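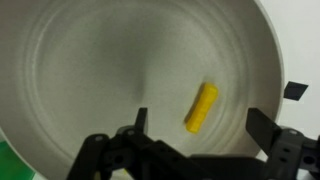
Planning and Budgeting for a Small Robot Arm: Frequently Asked Questions
Pendley Tabletop Automation Guide

42 shares | Comments (6)

These are the questions we get most from schools, small labs and workshops that want to buy a first arm for tabletop pick-and-place work. Prices change, so check with the seller before you put a number on a form. The page was last gone over in June.

How much should we set aside for a first setup?

Our standard planning figure is $3000 for a single-arm bench. That covers the arm, a two-finger gripper, a small camera at the wrist, a power supply, a mount, lighting and the things you intend to pick up. It does not cover the computer. Most groups already have one that will do, and if you don't, put it on its own line so the two purchases can be approved separately.

Can it be done for less?

Yes. Our own bench at Flallano came in at $2283 before tax. We already had the table and we made the camera bracket ourselves. If you have to buy a table and a bracket, expect to be closer to the planning figure. Don't count staff time as free either. The first week went mostly to mounting, cabling and moving things over by an inch.

What is the most common mistake in the budget?

Leaving out spare parts. Grippers wear at the pivots and finger tips before anything else goes. A second pair of fingers and a bag of screws in the right size should be on the first order. Shipping on a small replacement order can cost more than the part.

The next most common is buying the arm first and then finding the gripper you want doesn't bolt onto it. Get the hole pattern for both in writing. Zenisetti will send a drawing if you ask. With Rusu grippers we had to ask twice, and the drawing we got was for the older plate, so we measured it ourselves before ordering the adapter.

How do we choose a gripper?

Start from the objects. Write down the smallest thing you want to pick up and the largest, then compare them with the opening listed by the seller. A wide opening is useful for cups and boxes but it doesn't tell you how well the fingers meet when closed. If your work includes small plastic building bricks or anything thin, ask for the fingertip width and whether the tips touch along their full length.

Also ask how tall the gripper is with its linkage. Two grippers with the same opening can need very different amounts of room above and beside the object.

Will it work inside bowls and bins?

It depends on the shape. A flat table is the easy case. A bowl has sloped sides, so a small block can come to rest at an angle, and the wide parts of the gripper may reach the rim before the fingertips reach the block. If you plan to pick from bowls, buy the bowl early and check clearance with a cardboard cutout of the gripper before you commit. We keep a wide, shallow one for this kind of work. Deep narrow containers usually call for longer fingers or a different gripper.

Do we need a wrist camera, or is an overhead one enough?

For most first projects we recommend budgeting for a wrist camera. An overhead camera gives you the layout of the table, but the arm tends to block it at the moment you most want to look. A wrist camera moves with the gripper and keeps the fingers in view. Its weakness is that it sees only a small part of the table, and the gripper itself takes up a share of the picture.

If the money allows, buy both. If it doesn't, buy the wrist camera and leave a mounting point overhead. Ask for a short close focus distance, and expect some blur on moving objects with cheaper models.

What about lighting?

Put it in the budget, even if it is one line for a pair of plain diffused lamps. Room lighting changes through the day and gives you shadows in different places at 9 a.m. and 4 p.m. White table surfaces are cheap and make objects easy to pick out, but they show shadows clearly. Glossy objects pick up highlights under any direct lamp. We use soft light and don't try to get rid of every shadow.

What should we buy for the arm to handle?

Less than you think, and sturdier. Toy food, plates and plastic bricks are easy to find and easy to replace. Choose pieces with different shapes so the work isn't all one kind of grasp. A long curved piece behaves differently from a block, and a stacked toy such as a hamburger is bulky enough to get in the way of its neighbors.

Buy duplicates of anything you expect to use for months. Toy sets go out of stock, and the replacement is often a slightly different size or color.
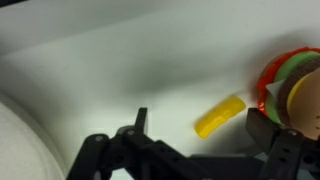
One reader wrote to us that the duplicates advice doesn't go far enough. Their group budgeted for a single play food set, lost two of the small pieces over a semester, and couldn't match them afterward. They now buy three sets at the start and keep one sealed in a cabinet, and they charge it to supplies instead of equipment so that it doesn't need a separate approval. We have since changed our own order list to match.

How big does the table need to be?

Take the reach of the arm from the spec sheet and plan for a clear area that deep in front of the base. Then add room on one side for a tray or plate where finished pieces go. Useful reach is shorter than listed reach if the gripper has to point straight down, so don't place anything important at the outer limit.

A raised edge at the back is worth the small cost. Pieces roll, and picking them up from behind a bench gets old quickly.

How much storage should we plan for?

If you record camera video during every run, you will fill a 256 GB drive sooner than you expect. With two cameras ours was full in around three weeks. We treat that size as the working drive and copy everything to a larger one when the week's work is finished. Put both drives in the budget, along with a labeled cable for each. If you only keep logs and a few clips, the drive in your computer is probably enough.

Should we lease or buy?

For small arms, buy. Leasing makes sense for full-size industrial equipment where the payment includes service visits. At this price level the paperwork tends to eat the savings. The one exception we know of is a short trial. Zenisetti has offered us a paid trial with the fee taken off the purchase price, and we would take that again. Ask whether the gripper is included, as ours wasn't.

What running costs should go in the second year?

Fingers and fingertip pads, one replacement cable for the wrist camera, fresh objects and any software renewal. The camera cable flexes every time the arm moves and is the part we have replaced most often. Power use is too small to need its own line in most places. If your arm came with a one-year warranty, get the price of an extension before it runs out and compare it with the price of a single motor.

How long does ordering take?

Allow longer for the gripper than for the arm. Our arm arrived first and sat in its box while we waited for the adapter plate. If you have a fixed start, such as the beginning of a term, place the gripper and adapter order first and the arm second. Mounting hardware can be bought locally.

Do we need a safety line in the budget?

Yes, even with a small arm. Plan for an emergency stop within reach of whoever is running it, clamps rated for the table, and some marking on the surface that shows how far the arm can swing. Your building may have its own rules, so ask before you order. An emergency stop is sometimes sold as an accessory and left off the first quote.

What should be on the quote before we sign?

The arm model, the gripper model, the adapter plate, the power supply with the right plug, the camera and its cable, the warranty length, shipping, and who pays for return shipping if a part arrives damaged. Ask the seller to list items that are included at no charge as well. If it isn't written on the quote, we assume it isn't in the box.

Can we start with one arm and add a second later?

You can, and most of the groups we hear from do it that way. Leave space on the table, buy a power strip with room to spare, and note the exact gripper version you bought. Rusu changed the finger shape between our first and second orders, so our two grippers don't share spares. If you already know a second arm is coming, ask for both on one quote even if you pay for them in different budget years.

Share this page | 6 comments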